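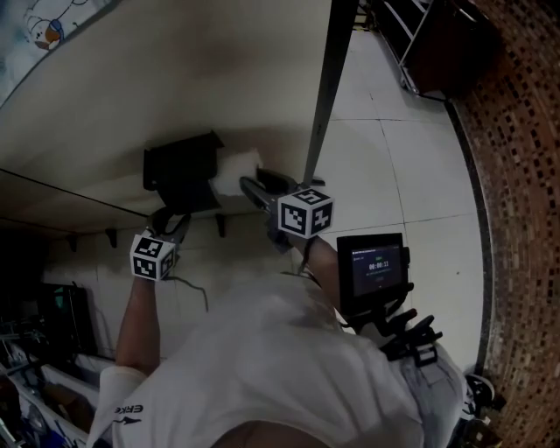 Pale beige shelf on a light wall, small white cloth near the edge.

Floating shelves: is the weight rating a lie?
Home Repair > Walls and Ceilings

stukmont_dad
Bought the 40 inch Varma shelf for the hallway. The box says it holds 60 pounds. The instructions, in much smaller type, say 60 pounds "under suitable conditions," and then decline to say what those are. My wall is drywall over something. I have knocked on it at length and it will not tell me. Plan is cookbooks plus a ceramic rooster I'm not allowed to get rid of. Do I trust the box?

plumbnotplum
The box is rated by people who screwed it into a solid block in a lab. You have drywall over something. Find a stud or lower your expectations.

rongrong_li
Two questions before anyone starts yelling about anchors. How deep is the shelf, and where do the books sit? A load at the front edge pulls on the top screws a lot harder than the same load pushed back against the wall. My first rental had a deep shelf with all the heavy stuff along the front because it looked nicer. It looked nicer until April.

stukmont_dad
Ten inches deep. The rooster is a front-edge kind of rooster.

gravelpit
Toggle bolts. Done. I have 80 pounds of paint cans on a shelf in my garage with toggles and no studs and it hasn't moved in years.

plumbnotplum
Your garage shelf has brackets under it, you posted it in the other thread. A floating shelf is a lever with nice manners. Completely different animal.

gravelpit
It has SMALL brackets

plumbnotplum
Small brackets are brackets.

mrs_trasau
Jumping in as someone who has patched the results. When toggles fail in drywall they don't slip out politely, they take a piece of wall with them the size of a dinner plate. Then you get to learn about texture matching, a hobby with no finish line. Stud finder, or a strong magnet if you're cheap like me. Drag it around until it grabs a drywall screw, then go straight up and down from there.

stukmont_dad
Borrowed a Fliker stud finder from my brother-in-law. According to it my hallway is either one continuous stud or contains none, depending on how fast I move.

rongrong_li
Could be plaster, could be old wallpaper with foil in it. What year is the house? And pull off an outlet cover (breaker off first) and look at the edge of the wall around the box. Chalky gray with skinny wood strips behind it is plaster and lath, and the advice changes.

stukmont_dad
Looked. Skinny wood strips. So the "something" has been identified and it's my grandmother's house all over again.

gravelpit
Toggles work great in lath

mrs_trasau
They do okay in lath. I'd still want two screws in studs and I'd drill the plaster slowly with a masonry bit so it doesn't crack. Tape over the spot first.

plumbnotplum
Agree with all of that, which pains me. Also get a level longer than your phone.

stukmont_dad
Update, 11 pm. Found two studs with the magnet, 16 inches apart like the books say. Bracket is up. I pulled down on it with both hands and the only thing that creaked was me. Cookbooks go in tomorrow, toward the back.

rongrong_li
And the rooster?

stukmont_dad
Under negotiation. She wants it front and center.

gravelpit
For the record toggles would have been fine

Thread viewed 2,000 times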